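Typed up quick from my notes, December 27, 2024. Will fix spelling later.

Dagmar Murín packs boxes. Has done so for 12 years, first at a print shop in Oltitz, now for Premach, where she runs the packing side more or less alone. Paper goods mostly – cards, small notebooks, the odd calendar. We talked in the kitchen, coats on, kettle going.

First question was the obvious one. Why a box at all, when a padded envelope costs a fraction?

"People keep boxes," she says. "An envelope gets torn. You put a card set in an envelope, you've told the person it's junk."

She switched over in April. Before that everything went out in plain brown mailers from Venalport, bought 960 at a time. Corners came in crushed. Complaints every week. She has a folder of them and wanted me to read some. I read two. One was very long.

The new ones come flat and get folded by hand. She likes a shallow tray, lid attached, flap that tucks in. No tape on the inside, ever. "If you need tape your box is the wrong size. I've said this to Šimko I don't know how many times."

Šimko is the supplier. They get along fine, she says, then spends ten minutes on the subject of their folding lines. Too stiff in winter, apparently. The lid springs back up and you have to bend it twice before it behaves.

I asked about color. She shrugged. "Brown is fine. Brown is for shoes. I wanted something you'd notice in a pile of mail." Her boss wanted white. White shows every thumbprint so that was a short meeting.

Then the paper. This is where she gets going. The sheet goes in flat at the bottom, never folded, never on top of the goods. Contents, care notes, where to write if somethng is missing. 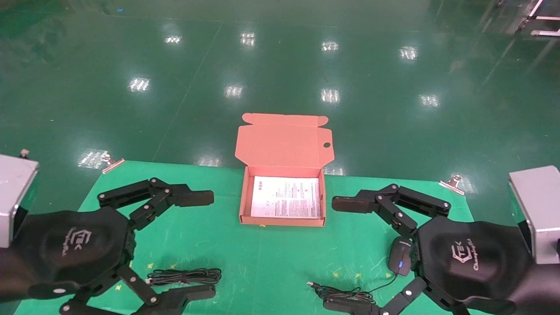

"It's the last thing they find, and that's when they've got time for it," she says. "On top, they throw it out with the tissue."

Does anyone read it, though? All that small type?

"My mother does." Pause. "And the ones who complain. They quote it back at me."

She'd cut the text by half if it was up to her. It isn't. Legal wording takes up most of the space and it grows every year.

On a good day she gets 400 boxes closed and stacked. Day before a holiday, nearly that by lunch, with her niece helping. She works standing up, lids all facing the same way, and she won't have music on. Radio is ok if it's talking.

Next year they want a second size, deeper, for mugs. She's against it. "Mugs are a differnt job. Mugs need somebody who likes mugs."

She had a delivery coming so we stopped there. I still need to ask her about the tissue supplier.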